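4.2 Release height and the sharing of a table

When we first sat down in March to draft the Mellbridge rules for sorting garments with grippers, we supposed, rather hopefully, that a handful of short instructions would do. The draft grew, as drafts will, and the rule that took up most of our time was the one on release: a soft item should be brought down to the rim of its bin before the fingers open, and never dropped from higher up (Figure 4). 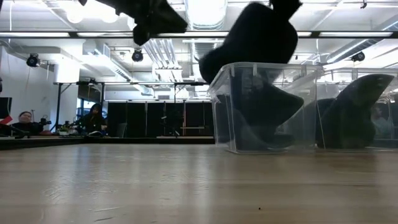

Memon, commenting on the draft, felt that a rule tied to the rim was too loose, and that the height should be set from the lowest hanging point of the cloth, wherever the gripper itself happened to be. We have a good deal of sympathy with this view. Cloth hangs as it pleases, and the fingers may be well above the rim while a sleeve or hem is already inside. The wording in rule 4 was changed to match, and we are grateful for the push.

A second matter is what the other arms may do while one of them is holding a garment over a bin. The Prulidetti guidance, which we otherwise follow quite closely, leaves this to the operator – a kindly thought, but hard on someone new to the work. We ask that only one arm at a time should reach over any bin, and that the rest keep clear of it until the fingers have opened and withdrawn. 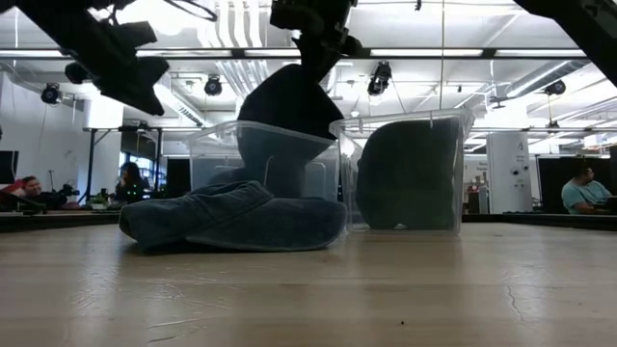
The same rule covers items still waiting on the table, which should be left alone until the garment in hand has been let go.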